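Category: Community Programs | Music Education

Alemneh Community Music Library
5/30/21

1/ The Alemneh Community Music Library will resume in-person lending of band and orchestra instruments this August. This thread sets out the terms for the coming school year. Families who borrowed last year should read all of it, as several rules have changed.

2/ Who may borrow. Any resident of the Wimik school area between the ages of eight and 18 may apply. Adult beginners may apply after the first two weeks, once student requests have been filled. Prior lessons are not required.

3/ What is available. The collection stands at 325 instruments, most of them brass and woodwind. Violins and cellos are held in smaller numbers and are assigned by size. We do not lend pianos, drum kits or amplifiers.

4/ Cost. The yearly fee is $50 per household, whatever the number of children. Fee waivers are granted on request and no proof of income is asked for. Please mark the box on page two of the form.

5/ Deposits are no longer collected. Households that paid one last year will receive a refund by check. If your mailing address has changed, write to the front desk before the forms open.

6/ Repairs. Ordinary wear is covered by the library. This includes pads, corks, springs, strings and stuck slides. Please do not use pliers on a stuck mouthpiece – bring the instrument in and staff will remove it free of charge.

7/ Loss and theft. Report either one within five days. Borrowers are responsible for up to $805, depending on the instrument. Many renters' policies will cover a borrowed instrument if it is listed, and we encourage families to ask.

8/ Practice rooms. The four rooms on the Fuvonar Street side will open on weekday afternoons. Bookings are for 40 minutes. Wind players should bring a small towel and empty their water keys onto it, not onto the carpet.

9/ Brass care at home. Valve oil is supplied at pickup. Use it every few days and wipe the outside with a soft cloth after playing. Household metal polish will strip the lacquer and should not be used on any library trumpet, horn or trombone.

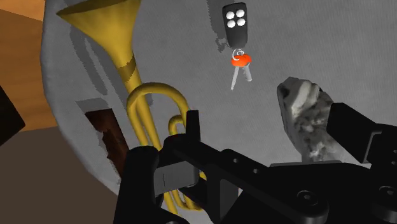
10/ SHEET MUSIC AND METHOD BOOKS
The print collection holds 2,000 titles and is lent separately, with no fee. Method books may be kept for the full year. Ensemble sets are lent to teachers only. Please erase pencil marks before returning a part, except for bowings.

11/ Summer returns. All instruments from the current year are due before the new forms open. Students attending the Clundance summer band may keep theirs until the final concert, provided the band director has sent us a list of names.

12/ Questions about eligibility or waivers may be addressed to Funmilayo Babalola, Director of Lending. The desk answers messages in the order received and replies are slower in the last week of school.

Share this thread | 14 shares | 3 comments

Comments

bassoonmom_k: Do the size assignments for violin get redone midyear? My son went up a size in January last time and we had to wait.

T. Orrin: Thank you for dropping the deposit. That was the hard part for us.

reedy_or_not: Is the 40 minutes per person or per room? Two of mine would like to share.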